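Reducing visible layer lines and seams on printed cylindrical parts

Applies to PLA and PETG on open-bed printers. Last revised in May.

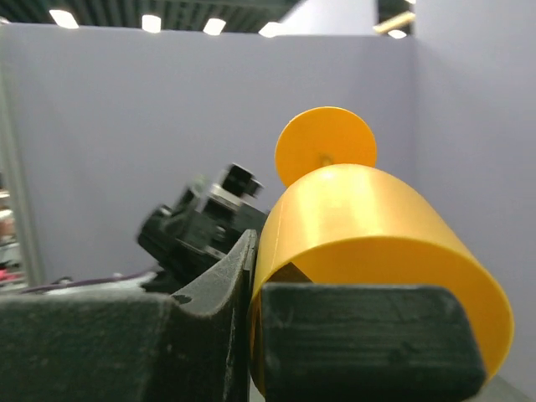 Round parts show more surface faults than square ones. A flat wall hides small shifts between layers; a curved wall reflects light along a narrow band and every ridge crosses it. The settings below were worked out on the Nondham workshop printers and assume a 0.4 mm nozzle. Check your own machine against the calibration tube before changing anything else.

Before you start

Dry the filament. PETG left on an open shelf will string, and stringing on a tube ends up inside the bore where it is hard to reach. Tighten both belts and wipe the Z screws. A bent screw gives a repeating band at the pitch of the thread, and no slicer setting will remove it.

Step 1. Print the calibration tube

Slice a plain tube 100 mm tall with three walls and no infill. Use a layer height of 0.2 mm. Leave the seam position on the slicer's default. Label the print with the filament name and nozzle temperature.

Step 2. Choose the layer height

Go down to 0.12 mm if the outside face will be handled or seen. The 100 mm tube is 500 layers at 0.2 mm and 833 at 0.12 mm, so allow for the longer print time. Heights under 0.1 mm gave no visible improvement on our machines and made banding worse on one of them.

Step 3. Place the seam

Each wall loop has to start and stop somewhere. On a box the slicer tucks this into a corner. A cylinder has no corner, so choose between:

Aligned – a single vertical line. Easy to sand, and easy to turn towards the back of an assembly.
Random – small dots over the whole surface. Avoid this on any part that slides inside another.
Painted – you mark the position in the slicer. Best where the part has a notch or rib to hide it.

Francine Lemieux prefers aligned for everything and scrapes the line back with a deburring blade. Two light passes are enough on PLA.

Step 4. Slow the outer wall

Set the outer wall to 25 mm/s and leave the inner walls at your usual speed. Print the outer wall last. Keep acceleration on the outer wall under 1000 mm/s². If the colour of the surface changes from glossy to dull partway up, the print speed is varying; check the minimum layer time.

Step 5. Lids and caps

Print flat caps separately, outer face down on the bed. Allow 0.2 mm of clearance per side for a push fit in PLA and 0.3 mm in PETG. Chamfer the bottom edge by 0.4 mm, or the squashed first layer will stop the cap from seating.

Step 6. Finish

Wet sand with 240 grit, then 400. Sand around the tube, following the layers, until the sheen is even. Rinse and dry before priming. Light colours show sanding dust in the grooves, so use an old toothbrush on yellow and white parts.

Bríd Hanrahan keeps the slicer profiles in the shared folder under Pirneo. Add your printer's name to the file before saving a changed copy.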